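Mein Schrank voller alter Rechner, oder: Vom Wegwerfen

Im Januar habe ich beschlossen, die Kammer auszuräumen. Wer mich kennt, weiß, dass ich das in jedem Januar beschließe. Diesmal gab es allerdings einen Anlass, denn die Tür ging nicht mehr zu, und zwar auf die Art nicht mehr zu, bei der man sich mit der Schulter dagegenstemmt und drinnen etwas umfällt, das früher einmal teuer war.

In der Kammer stehen Dinge, die noch gut sind. So heißt bei uns in der Familie die Kategorie. Mein Großvater bewahrte gerade gebogene Nägel auf, meine Mutter Gurkengläser, ich hebe Elektronik auf. Jede Generation sammelt eben den Müll, den ihre Zeit ihr hinstellt. Die Nägel nahmen immerhin wenig Platz weg, und aus einem Gurkenglas kann man zur Not trinken.

Ich habe also angefangen. Zuerst kam die Kabelkiste. Jeder Haushalt hat eine, und in jeder liegt ein Kabel, das an kein bekanntes Gerät passt und das man trotzdem nicht wegwirft, weil zwei Wochen später mit Sicherheit das passende Gerät auftaucht. Bei mir sind es mehrere Kabel dieser Sorte. Ich habe sie entwirrt, ordentlich aufgerollt und zurück in die Kiste gelegt. Damit war der erste Abend herum.

Am zweiten Abend kam der Drucker dran, ein Vorkero, dessen Patronen zuletzt mehr kosteten als ein Abendessen für zwei mit Nachtisch. Er meldete bei jedem Einschalten den Fehler 62. Was Fehler 62 ist, habe ich nie erfahren. Im Handbuch hörte die Liste bei 60 auf, und die Hotline empfahl mir, das Gerät auszuschalten und wieder einzuschalten, woraufhin es zuverlässig den Fehler 62 meldete. Von diesem Drucker habe ich mich leichten Herzens getrennt. Ich gebe zu, dass ich das Netzteil behalten habe.

Danach wurde es schwierig, denn danach kamen die Rechner. Ein Rechner ist kein Drucker. An einem Rechner hat man Nächte verbracht, Bewerbungen geschrieben, eine Steuererklärung verloren und eine halbe Beziehung per Mail geführt. So etwas trägt man nicht einfach zum Wertstoffhof und wirft es in den Gittercontainer zu den Toastern. Jedenfalls war das meine Begründung dafür, dass ich am dritten Abend gar nichts getan habe.

Dazu kommt der Verdacht, dass man das Ding ja noch reparieren könnte. Ich halte diesen Verdacht für die teuerste Regung des modernen Menschen, gleich nach dem Heimtrainer. Dabei ist er nicht einmal dumm. Ein alter Bürorechner lässt sich aufmachen, man sieht, was drin ist, und das meiste davon kann man tauschen. Mein derzeitiger Laptop dagegen ist verklebt wie ein Kinderschuh nach dem Bastelnachmittag. Wenn der einmal aufgibt, hilft kein Schraubenzieher, da hilft nur noch der Kontostand. 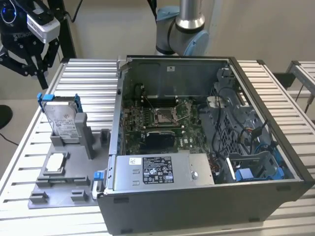

Nayara Vasconcelos schrieb mir dazu, ich solle mir bloß nichts vormachen, sie habe ihre alten Kisten jahrelang mit demselben Argument durch drei Umzüge geschleppt und am Ende für den Transport mehr bezahlt, als sie je wert gewesen seien. Repariert habe sie davon genau keine. Man hebe solche Geräte auf, damit man sich für jemanden halten könne, der repariert.

Das saß. Ich habe eine Weile überlegt, ob ich gekränkt sein soll, und bin dann in die Küche gegangen, um ein Gurkenglas auszuspülen.

Ganz geschlagen gebe ich mich trotzdem nicht. In Forside, wo ich eine Zeit lang gewohnt habe, gab es einen Laden namens Tshabalala, in dem man so ungefähr alles abgeben konnte, was einen Stecker hatte. Der Inhaber schaute das Gerät an, schaute einen selbst an und nannte dann einen Preis, der sich offenbar nach dem Gesicht richtete. Mein alter Verstärker kostete mich dort 246 Kronen und lief danach besser als am ersten Tag. Es kann also gehen – man muss nur jemanden kennen, der es kann, und dieser Jemand darf nicht ich sein.

Das ist wohl der Haken an der ganzen schönen Reparaturkultur. Alle sind dafür. Ich auch, ich habe sogar einmal eine Petition unterschrieben. Aber zwischen der Petition und dem Abend, an dem man mit der Lesebrille vor einem offenen Gerät sitzt und eine Schraube übrig hat, liegt ein weites Feld.

Der Stand ist jetzt folgender. Der Drucker ist weg. Zwei Monitore sind weg, einer davon gegen meinen Willen. Die Rechner stehen im Flur, damit sie mich stören und ich endlich etwas unternehme. Inzwischen stören sie mich nicht mehr, seit gestern liegt die Post darauf. Die Festplatten will ich vorher noch sichern, da müssten irgendwo die Bilder aus Arklow drauf sein, auf denen es durchgehend regnet.

Dafür bräuchte ich allerdings einen Adapter. Ich bin ziemlich sicher, dass in der Kabelkiste einer liegt.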